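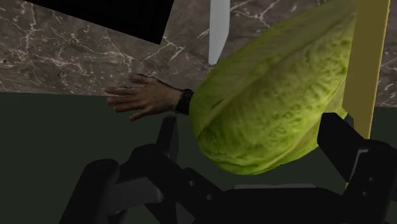 1. What we set out to ask

Our group was given the question of whether reading fiction makes people kinder. Most of us arrived believing it does. After a term with the material I am far less sure, and this report is mainly a record of why.

2. The books

We read two novels set by the course. Sumampouw is a family story told by a daughter who forgives everyone by the last chapter. Vitgate is colder: a clerk ruins his neighbour over a boundary wall and sleeps well afterwards. The edition of Vitgate we used has 83 short chapters, and several of the group stopped at chapter 50. I don't blame them, but it does weaken anything we say about the effect of the whole book.

3. The reading diaries

Everyone kept a diary until December. Mine says "felt sorry for the clerk" on one page and "bored, he deserves it" two pages later. If the novel was improving me, it kept changing its mind. Other diaries were tidier, and I suspect they were written up the night before. The phrase "I learned to see things from his side" turns up in several of them in almost the same words, and it also appears in the course handout.

4. The Nirkley essay

The handout leans on an essay published by the Nirkley reading circle, which claims that novels "train the heart". No evidence is offered apart from the feelings of its members, who already liked novels. One could as easily say that kind people join reading circles. The Clerno pamphlet, which argues the opposite, is no better. It lists cruel men who owned large libraries and leaves it there.

5. What we can say

Very little. Vitgate made some of us uncomfortable, and discomfort may be worth something, though I can't show that it changed how anyone behaved. Sumampouw made us feel good about ourselves, which worries me more. A further group should read both books to the end and hand in the diaries weekly.

Submitted 2026-10-04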